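Speaker notes, plant engineering evening, September 20, 2022
Talk title: Pressure Drop Is a Bill You Pay Monthly
Speaker: Boyang Song

Start without the title slide. Ask who in the room has sized a shell-and-tube exchanger from scratch. Then ask who has copied the last one and changed the tag number. Expect more hands for the second. Put mine up too.

Slide 2. The Vatero job. Cooling water on the tube side, warm oil on the shell side, 200 tubes. The spec sheet had a fouling factor on both sides, then a margin on the area, then a margin on the margin from purchasing, who felt left out. Pause for the laugh. If there is no laugh, go on at the same speed.

Slide 3. What extra area does on the day you start up. Oil comes out too cold. The operator throttles the water to bring it back. Slow water in the tubes drops its silt and lets scale settle in. So the fouling factor we put in to protect us from fouling has gone and arranged some. Say this part slowly. It's the only thing I want them to remember by breakfast.

Slide 4. Velocity. Show the curve and leave it up. Don't read the axis labels out loud, they can read. Point at the flat part on the right, where you keep paying the pump for heat transfer you barely get. Point at the left part, where Vatero was running.
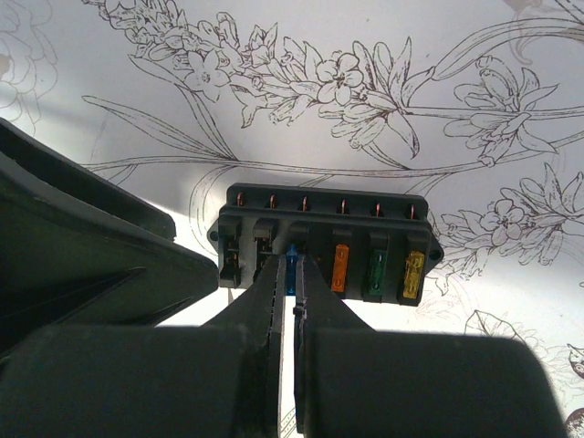 Slide 5. Fuse box, six slots.

Slide 6. What we changed. We went from 3 passes to 5 on paper and found the nozzles would end up where the crane rail was. Odd passes put inlet and outlet at opposite ends, which everybody knows and I had known too, for years, right up to the drawing. Settled on plugging the outer tubes and keeping the shell. Mention that Fuchs, who did the piping, were very polite about it. Their invoice was less so.

Slide 7. Strainer. The Treren unit upstream had a basket with holes bigger than the tube bore. Let that one sit. Someone will ask who picked it. The answer is on the approval stamp, and the initials are BS, and yes, I've heard the joke.

Slide 8. Cleaning log. 534 days between the first cleaning and the second, after the change. Be fair: the winter was mild, and the January shutdown gave us a free flush. I can't split out how much was velocity and how much was luck. Say so before the back row does.

Slide 9. Ask list.
Give me the real minimum water temperature, winter included.
Give me the pump curve for the pump you own.
State the fouling allowance once, in one place, with a name next to it.

Skip slide 10 if we're past the half hour. It's the Grultilura condenser and it needs the long version, with the vent story.

Questions. If asked about plate exchangers: yes, often, gaskets permitting. If asked about software: it will agree with whatever you type in. If asked about twisted tape inserts, say they work and then talk about getting them back out.

Water is on the side table. Bring own clicker, theirs goes backwards.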